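## Can a machine do it yet? Laundry and other chores, October update

We get this question often enough that it has its own page now. A reader wants to know whether to keep folding or to wait a year and buy something that folds. Our short answer is keep folding. The longer answer depends on the chore.

### Chores a machine already does well

- **Washing and drying.** Settled long ago.
- **Flat floors.** Fine, if you pick up cords and socks first. A fringe on a rug will still stop most robot vacuums.
- **Repeated cuts and holes.** Lensa Lemma runs a small cabinet shop and has a Garkus feeder on her drill press. It put the same hole in 982 drawer fronts last winter. It can't clear its own chips, so she stops it to brush the table.

### Folding clothes

Folding is hard for a machine in a way that surprises people. A drawer front has one shape. A pair of pants has a different shape every time you put it down. 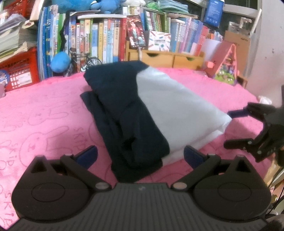 *Navy and white clothing on the bed, with grippers at work.*

The first job is finding an edge in a bundle. You do this with your fingertips and hardly look. A machine has to work out which fold belongs to which garment, and dark fabric gives it little to go on. If you want to try any folding device, these will help:

1. Shake each piece out before you set it down.
2. Sort dark from light, and keep the two out of the same pile.
3. Button shirts at the top and the middle. Close zippers.
4. Turn sleeves right side out.
5. Work at hip height. A firm table is better than a mattress, which gives when you press on it.

The same steps speed up folding by hand, so you lose nothing by doing them.

Melahat Taşdemir tried the Nyberg folding cabinet for us. It takes shirts clipped on one at a time. She put through 111 pieces over several evenings and had to refold 7. The trouble was the clipping. By the time a shirt was straight on the clips she could have had it folded and in the drawer. Towels were quicker, and she would use it for towels if she had the floor space.

### Jackets

Jackets are the piece I would least expect a machine to manage soon. The body and the cuffs are often different weights, and the collar wants to stand up. By hand, it goes like this:

1. Lay the jacket face-down and pull the hem straight.
2. Smooth the back panel from the center out to the side seams.
3. Fold each sleeve across the back, with the cuff short of the far edge.
4. Bring the sides in to the width of your shelf.
5. Fold the hem up to the collar, in half or in 3 if the shelf is shallow.
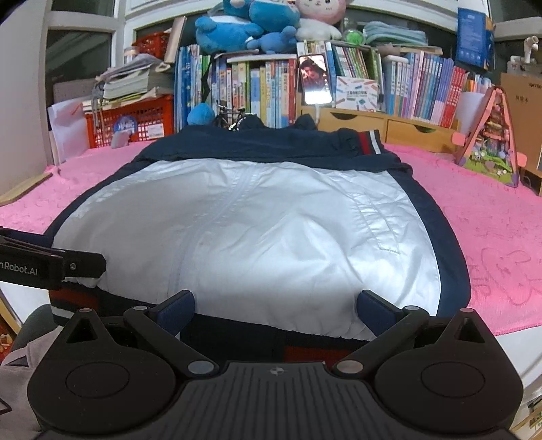
Slick fabric slides back open between steps three and four. Put your forearm across the first sleeve while you bring the second one over. With two grippers a machine can in principle do the same, one holding and one moving, but it has to know how hard to press. Too light and the cloth slips, too hard and it drags the layer underneath.

### Making beds, dishes, and the rest

Diveo sells a loader arm for restaurant dish racks. It wants identical plates, so it's no use with a mixed cupboard at home. For beds we have found nothing worth testing. Skeltow has a window cleaner that does a decent job on large panes and leaves the corners for you.

If you own one of these machines and your results differ from ours, write in with the model and what you used it on.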